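Kerkberg repair evening will look at scratched and stained tables

Residents of Kerkberg who have a marked or stained table at home can get free advice this Wednesday at the Zamfir community kitchen. The doors open at 6 p.m., and no registration is needed.

The evening is led by Margareta Munteanu, who has restored furniture in Dindthorpe for 18 years. She will speak first for 40 minutes about light wood in the kitchen and dining room, and after this she will answer questions from visitors. People can bring a small board, a tray or a drawer front. For bigger pieces it is enough to bring a photo on the phone.

According to Munteanu, most people begin with a product which is too strong. "They see a brown mark and they take the sandpaper," she said. "Then the mark is gone, but there is a pale hollow in its place, and this you see every morning at breakfast." She recommends to start with a soft cloth, a little warm water and a drop of dish soap, always along the grain, and to dry the surface immediately. If the mark stays, it is better to wait until the next day before trying something else.

The second part will be about prevention. Booker Gallagher will talk about placemats, saucers and felt pads, and also about wire baskets for utensils, whose metal feet can scratch a soft surface when they are pushed across it. He asks visitors to lift such things and not to slide them.

The repair evenings started last year in a smaller room. In the first season 321 people came, and the organizers moved to Zamfir because there were not enough chairs. Coffee and tea will be served. The next evening, in June, will be about lamps and cords, with Florencio Llorente.

The entrance is from the yard side. Parking in front of the building is not possible on this day, but the bicycle racks can be used as usual.

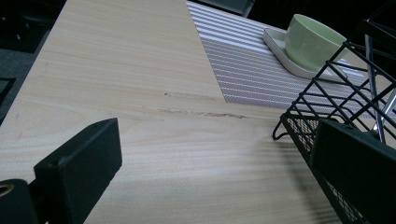 Brownish marks on a light wooden tabletop, next to a striped placemat with cup and saucer.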